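FOR IMMEDIATE RELEASE

Follgate ships Simiyu 285 desktop cooler, drops the pump noise

Search news releases Enter keyword Go

Monday, September 9, 2024. Follgate today started shipping the Simiyu 285, an all-in-one liquid cooler for desktop PCs. Single radiator, two fans, one cable to the motherboard. Available now from Follgate direct and from resellers.

The 285 replaces last year's Simiyu and fixes the main complaint about it, the pump. Buyers liked the temperatures, didn't like the whine. New pump runs slower at idle and sits on rubber mounts, so less of it gets into the case panels.

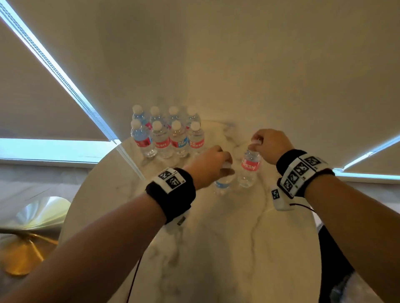

Fans were redone too. Both now stop completely under light load and come back on gradually, no sudden jump when a game loads. Owners who want them spinning all the time can set that in the BIOS. No extra software needed for any of it.

"We spent most of the year on the pump and not much else," said Tegwen Gittins, product lead at Follgate. "People put these in a box next to their elbow. They hear everything."

Height was the other job. The pump block is 12 mm lower than the old one, which clears the tall heatsinks on a lot of current boards. Hoses are longer and swivel at both ends. Mounting hardware for current Intel and AMD sockets is in the box, already sorted into seperate bags.

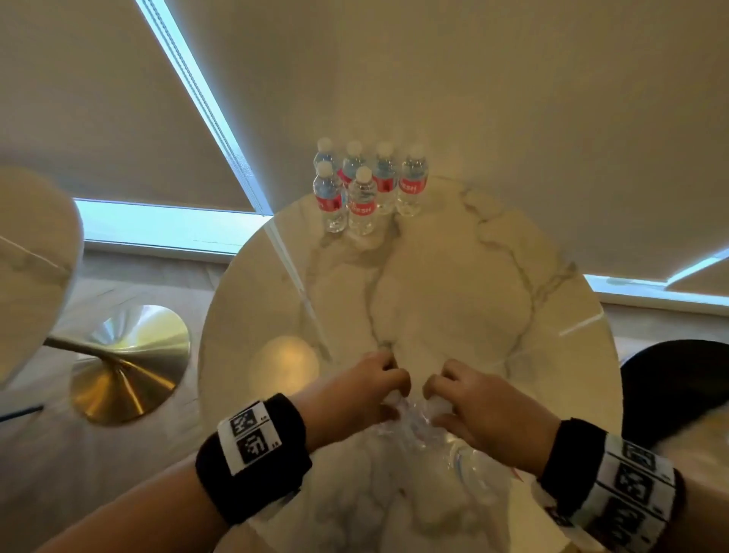
Components & Cooling

Follgate is also releasing the Cleltedow fan hub on the same day. Small board, sticks to the back of the motherboard tray, takes power from one SATA plug. Sold on its own or bundled with the cooler.

Early units went to system builder Fledine, which has put the cooler in more than 33 customer machines so far.

"Install is quick, that's what I care about," said Mwajuma Shemweta, workshop manager at Fledine. "Bracket on, four screws, done. The old one you needed a third hand."
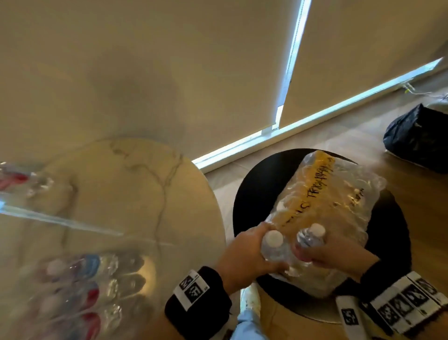

Will the old mounting bracket fit the new cooler?
The screw spacing changed with the lower block, so older brackets won't line up. Use the one in the box.

A white version of the Simiyu 285 follows in December. Same parts, same warranty terms. Reviewers wanting a sample should write to the press desk with thier shipping address and the socket they plan to test on. Pricing by region is on the Follgate product page.

Share 12 Comments 2

Contact: Follgate Press Desk | © 2024 Follgate. All rights reserved. | Back to top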